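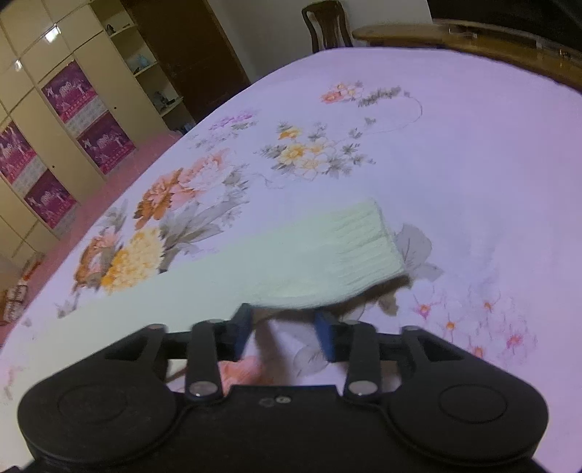 Guest House > Housekeeping > Checklists > Bedroom and Linen Check

Bedroom and Linen Check, Wonevstead (with my comments)
July 17, 2024, by the upstairs housekeeper

I did this one right after the morning changeover, so excuse the mess in my notes! Same list as the April one, with the two sock lines added at the end of the bed section.

BED

1. Bottom sheet flat, no creases at the corners. OK. The lavender floral one is on. I love this sheet, the coral blossoms and the big yellow flower hide nothing though, so do look properly for marks and don't let the pattern fool you (I've been caught out by a gray leaf that I was sure was a smudge).

2. Sheet checked for snags and pulled threads. OK, ran my hand over all of it. One tiny pull on the side by the wall, trimmed, no need to retire it yet.

3. Seams at the foot end. Needs work. About four inches have come unstitched. I've put it on the Kerska mending list and it can wait until the next wash.

4. Mattress protector. OK. Elastic still has plenty of grip.

5. Nothing left under or in the bedding. Please strip all the way down to the mattress, a quick shake isn't enough. Things slide right to the bottom and then go through a 64-minute wash with everything else.

6. Loose knits (socks, cuffs, bed warmers) laid out on the sheet and looked over one at a time. OK. Pale ones are the hardest, so I put them down on the flowers where they stand out nicely.

7. Ribbed edges. Pick the piece up and look at the opening. You want the ribs running in even lines and the edge springing back when you let go. If it stays stretched and wavy, it goes in the rag bag, no arguing with me about how soft it still is.

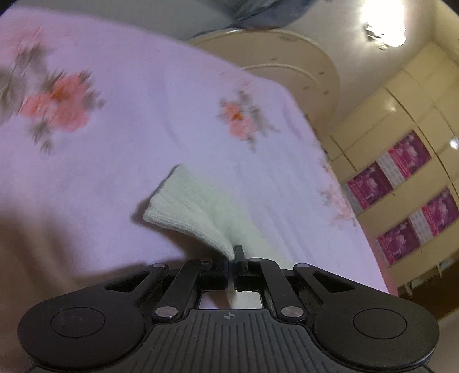 Item 7: ribbed opening, pale knit, held over the bed.

8. Pairs matched before they go in the basket. Partly. I've got one odd one again. Checked the drum, the lint tray and behind the Rurkura dryer. If it shows up, it goes on the hook by the linen closet.

LINEN CLOSET

9. Spare sets counted against the card. Card says 16, I got 16, so I'm very pleased with myself.

10. Shelves dry, no musty smell. OK. I left the door open for an hour anyway, it was a warm morning.

11. Oldest linen at the front. Not OK when I started, OK now. Somebody has been putting the fresh stuff in front (it may well have been me, I was in a hurry last time).

FLOOR AND TRIP HAZARDS

12. Rug edges flat. Needs work. The corner nearest the door curls up. I turned it around, but it wants new gripper tape underneath. Annamalai Supply has the wide kind and I've asked for a roll.

13. Lamp cord tucked behind the nightstand. OK.

14. Path from bed to door clear. OK once I'd moved my own laundry bag!

Still open: 3, 8 and 12. I'll tick off the rug as soon as the tape gets here, and the sheet seam can be signed by whoever picks up the mending.

Last updated: after the second walk-round, items 8 and 12 reworded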